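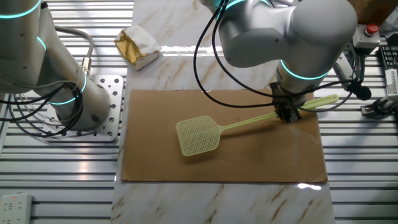
台拭きの話になると、私はつい長くなります。台所の調理台、洗面台のカウンター、作業部屋の机、どこも毎日さわる場所なのに、掃除の本だと「水拭きのあと乾拭き」の一行で終わってしまうことが多くて、もったいない!と前から思っていました。拭き方ひとつで本当に気持ちよくなるんですよ。うちの台は無地の白で、コーヒーを一滴落としただけでもすぐ目につきます。その点、写真の真ん中を通っているような、白地に薄い黄褐色や茶色の筋が入った大理石柄は、うれしい反面ちょっと手ごわい相手です。紅茶のしずくや醤油の輪が筋にまぎれて、見つけたころにはすっかり乾いている、ということが起こります。柄ものの台は目で探さず、手のひらで探す。これを今日の一つめにしておきます。

2022年6月27日、梅雨の合間にまとめて書きました。前に書いた分と重なるところもありますが、読み返して直したくなったので、そのまま載せます。

## 手のひらで探す

乾いた清潔な手を台の上にぺたっと置いて、奥から手前へすべらせます。汚れのあるところは指先が引っかかったり、ぺたついたりします。見た目ではまったく分からない油の膜も、手ならすぐです。初めてやったとき、きれいだと信じていたコンロの横がべたべたで、思わず声が出ました。

目で見たいときは、部屋の明かりを消して、懐中電灯を台すれすれに寝かせて照らします。拭き筋、指の跡、飛び散った油の点々が全部浮き上がってきます。夜にやると、そのまま掃除を始めたくなってしまうので注意です(私は何度もやりました)。

## 材質を先に知っておく

大理石柄といっても、中身はいろいろです。本物の大理石のこともあれば、人工大理石、メラミン化粧板、タイル、シートを貼っただけのものもあります。ここを間違えると取り返しがつかないので、掃除の前に説明書か、賃貸なら管理会社に確かめてください。

- **天然の大理石**:酸に弱い。酢、レモン、クエン酸は使わない。水気もためない。
- **人工大理石**:ふだんは中性洗剤で十分。熱い鍋は直接置かない。
- **メラミン化粧板**:丈夫だけれど、継ぎ目と小口から水が入るとふくらむ。
- **貼ってはがせるシート**:端が命。こするときは中央から端へ、端をめくる方向には動かさない。
- **タイル**:面よりも目地。目地は別の日にやるつもりで。

どれか分からないうちは、ぬるま湯で固く絞った布と、台所用の中性洗剤を薄めたもの。この二つだけで過ごして大丈夫です。私は引っ越してきて最初の何か月か、本当にこれだけでした。

試すときは、必ず見えない隅で。炊飯器の裏あたりがちょうどいいです。塗って、少し待って、水で拭いて、乾いてから見る。濡れているあいだはつやが出てきれいに見えてしまうので、乾くまで判断しないこと!

## 布は三枚

いろいろ試して、三枚に落ち着きました。

一枚めは濡らす布。綿のふきんでも、マイクロファイバーでもかまいません。しっかり絞って、しずくが落ちないくらいにします。二枚めは洗剤を拭き取るための水拭き用。三枚めが乾いた布で、これがいちばん大事です。三枚めを省くと、せっかく拭いたところに水の跡が残ります。水道水が乾いたあとの白いうろこ、あれです。

色を分けておくと迷いません。うちは青が洗剤、白が水、灰色が乾拭き。ずっと使っているのはPrinderoの無地のクロスで、洗っても端がほつれにくいのが気に入っています。まとめ買いしたときは2065円でした。もちろん古いTシャツを切ったものでも全然いけます。むしろ乾拭きは着古した綿がいちばん好きかもしれない。肌になじんだあの柔らかさが、つやのある面にはぴったりなんです。

布をたたむときは四つ折りに。表と裏で八面使えて、汚れた面を内側に折り返しながら進められます。くしゃっと丸めて拭くと、汚れた面がどこなのか分からなくなって、結局同じ油を伸ばして歩くことになります。

## 拭く向き

奥から手前へ、一方向に。戻さない。これだけです。

端まで来たら布を持ち上げて、また奥に戻って、さっきの跡に少し重ねて引く。田んぼを耕すような気分でやると楽しいです。丸くぐるぐる拭くのは、固まった汚れをほぐすときだけにしています。

広い台なら、左半分を終えてから右半分へ。途中で宅配便が来ても、どこまで終わったか分かります。

## 汚れ別の覚え書き

### 醤油、ソース

すぐなら水拭きで終わり。乾いてしまったものは、濡らしたキッチンペーパーをのせて、お茶を一杯飲むあいだ待ちます。こすらなくても、ふやけて紙に移ってくれます。この「のせて待つ」は万能で、ジャムも、乾いたご飯粒も、こぼれた卵もこれで取れます。天然石だけは、のせっぱなしにせず短めに。

### カレーとターメリック

これは早い者勝ち!黄色い色素はとにかくしつこいので、落としたらその場で拭きます。残ってしまったら中性洗剤で油分を落として、日の入る窓際の台なら、そのまま何日か様子を見てください。日光で薄くなることがあります。まな板でも同じで、晴れた日に窓辺に立てておくと、夕方には「あれ?」というくらい淡くなっていることがあって、毎回うれしくなります。

### 油

お湯で濡らした布を先にあてて、面を温めてから洗剤。冷たいまま洗剤をつけるより、ずっと軽い力で動きます。揚げものの日は、コンロの火を止めて油が冷めたのを見届けてから、台がまだほんのり温かいうちに拭いてしまうのが私の好きなやり方です。

### シールのあと

値札や保存容器のラベルを台に貼ってしまった、というのは意外とあります。ドライヤーの弱い温風で温めながら、端を指の腹で転がすように。シートを貼った台では、下のシートまで浮くことがあるので温めません。残ったべたつきには、サラダ油をほんの一滴なじませて、洗剤で拭き上げます。天然石には油も染みるので、このやり方は使わないでください。

### 水あか

蛇口の根もとに白くたまるもの。酸で溶ける汚れなので、酸に強い材質ならクエン酸水を紙に含ませて少し置きます。そのあとは水拭きを二回。**塩素系の漂白剤とは絶対に一緒に使わないこと。**同じ日に両方を出さないと決めておくのがいちばん安心です。私は棚も別にしています。

## 台の上に物を置かない、はやめました

何も置かないのが理想、とよく言われますよね。私も一度は全部片づけてみました。でも毎朝使う電気ポットを毎朝出すのは、さすがに面倒で、三日で戻ってきました。

今は「持ち上げずに動かせるか」で考えています。油さし、塩つぼ、はし立ては浅いトレーにまとめる。拭くときはトレーごとすっと横へ。これで拭き掃除の気の重さがまるで違います!Moreiraという店で買ったホーローの四角いトレーが、縁が低くてとても使いやすいです。底に小さなフェルトを四つ貼ってあって、すべりもいいし、台に傷もつきません。フェルトは湿ると汚れるので、季節が変わるころに貼り替えます。

重い家電は、足の下に薄いコルクを敷くと少しだけ浮いて、布の端が入るようになります。ただし、放熱の穴を底に持つ機種では、ふさがない位置に。

## コードもいっしょに

台の拭き掃除で、いちばん手が止まるのがコードです。炊飯器、ポット、トースター。布が引っかかるし、コード自体もけっこう油でべたついています。

1. プラグを抜く。
2. 固く絞った布でコードをはさみ、機器の側からプラグに向かって引く。プラグの金属には濡れた布をあてない。
3. 乾いた布でもう一度同じことをする。
4. 完全に乾いてから差す。

長く余った分は、ゆるい輪にして面ファスナーの帯で一か所だけ留めます。きつく巻くのは断線や発熱のもとなので、あくまでふんわり。使っている最中は束ねずに伸ばしておくのが基本です。留める場所を壁側に寄せておくと、手前がすっきりして、台がぐんと広く感じられます。

それから、コードに被覆の傷や、さわって妙に硬いところがあったら、拭き掃除はそこでやめて、使うのもやめて、買った店かメーカーに聞いてください。

## 作業机も同じ要領で

家具の塗り直しや工具の手入れが好きで、作業部屋にも机があります。台所と違うのは、粉と金くずがあること。濡れた布でいきなり拭くと、粉が泥になって隅にたまるし、金くずを引きずると机に長い傷がつきます。

だから先に掃除機、次に刷毛。百円店のペンキ刷毛で十分です。溝のある台や穴あき板は、布では届かないので、刷毛を立ててトントンと突くように動かし、浮いたところを掃除機で吸います。エアダスターで吹き飛ばすのは気持ちいいんですが、目に入ると怖いし、部屋じゅうに散らばるだけなので、私は屋外に持ち出せるものだけにしました。

磁石をポリ袋に入れて机の上をなでる方法もおすすめ!鉄の粉がもさもさと集まって、ごみ箱の上で袋を裏返して磁石を抜けば、そのまま袋に閉じ込められます。アルミや真ちゅうはつかないので、そちらは掃除機で。

油を拭いた布の始末だけは、少し真面目に書いておきます。亜麻仁油など乾いて固まるタイプの油を含んだ布は、丸めて放っておくと自然に熱をもって発火することがあります。たっぷりの水に浸して、水ごと袋に入れて口を閉じ、自治体の分け方にしたがって早めに出します。木工をする方には当たり前の話ですが、家具用オイルを初めて買った方に、ぜひ知っておいてほしいです。

## ふきんの洗い方

台をきれいにする布が臭っていては台無しです。夏場は特に。

使い終わったら、洗剤で揉み洗いして、よくすすいで、広げて干す。たたんだまま蛇口に掛けるのがいちばん臭います。綿のふきんは、週末に酸素系漂白剤を溶かしたお湯につけています。ステンレスのたらいが手もとにあれば、プラスチックよりお湯が冷めやすいので、上にふたをしてください。マイクロファイバーは熱に弱いものがあるので表示を見て、柔軟剤は使わずに。柔軟剤を入れると水をはじいて、あの気持ちいい吸い込みがなくなってしまいます。

干す場所がない方は、冷蔵庫の横に磁石のバーを一本どうぞ。うちはRivosanoの細いタイプを2本並べて、上に乾拭き用、下に水拭き用です。帰ってきて布がぱりっと乾いているのを見ると、それだけで台を拭きたくなります。

## いつやるか

毎日:夕飯の片づけの最後に、奥から手前へひと通り。

週に一度:トレーとポットをどかして下まで。コードも。

月に一度:懐中電灯の点検。目地と小口、シートの端。端の浮きは小さいうちに押さえておくと長もちします。

十一月に入ると水が冷たくなって、私はてきめんにさぼります。なので涼しくなったら、やかんに残ったお湯を洗い桶に足して布を絞ることにしています。手が温かいと、もう少し拭こうかな、という気になるから不思議です。

## よくもらう質問から

**アルコールで毎日拭いてもいいですか。**
材質によります。ニス塗りの木やアクリルは白く曇ることがあるので避けてください。使うときは火を消して、換気もして。汚れが残った上からかけても拭き広げるだけなので、順番は洗剤、水、乾拭きのあとです。

**メラミンスポンジは?**
つやのある面には使いません。落ちた、と思ったところだけ、つやが消えて曇ることがあります。つや消しの面でも、隅で試してからに。

**重曹はどうでしょう。**
粉が残ると白い跡になるので、柄ものの台では使ったあとの水拭きを多めに。アルミの鍋や台は黒ずむので不向きです。

**鍋の輪じみが取れません。**
熱で表面が変わってしまったものは、汚れではないので拭いても戻りません。気になるところにはお気に入りの鍋敷きを置いてしまいましょう。私はVodelicoの丸い木の鍋敷きを出しっぱなしにしていて、来た人にはよく「かわいいね」と言われます。下の輪じみは秘密です。

次は目地の話を書きます。歯ブラシの毛先の切り方だけで一ページ使いそうです!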